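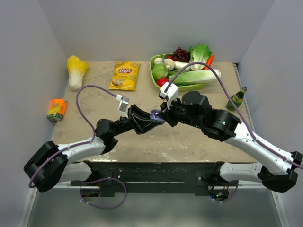
Figure 2. Both grippers at the small purple object in the shared middle zone of the bench.

4.2 House rules for the shared zone

I'll admit I was the one arguing against written rules when we started. Two arms, one table, a heap of toy produce on a green tray — how much paperwork does that need? Then I went back through our first 57 sessions and found 19 I wouldn't want to defend to a reviewer, mostly for boring reasons, so now we have rules and I'm a convert.

The first is about who lets go. In any pass between arms (Figure 2 is the sort of moment I mean, with the object in the tips of the right gripper and just touching the left one), the giving arm keeps its grip until the operator calls the catch out loud. Youssra El Idrissi wrote that one, and she's strict about it. We tried going by feel for most of February and the logs were a mess to label afterwards.

The second is about cables. Ours loop up over the table to the wrist cameras, and the right one passes straight over the tray, so we ask operators to run each arm through its full reach before recording and watch the slack the whole way. If a loop brushes anything, stop and re-dress it. Don't just nudge the tray over, please! The layout sheet is meant to match the table, and a tray that wanders a few centimetres between sessions is a real pain to sort out later.

Third, bystander objects stay in. A chip bag at the back, a juice box leaning off to one side, a bottle lying by the wall: these all go on the layout sheet even when the task never touches them. The Skavbridge checklist we borrowed from only lists task objects, and I think that's too thin for a table this busy. We added a line for colour and one for which way up the thing is.

We also log surface wear, which got me some teasing at first. Our tabletop is scuffed, worst toward the front, and I'd rather have that written down than find out at the Cusard bench that a grasp behaves differently on a fresh top.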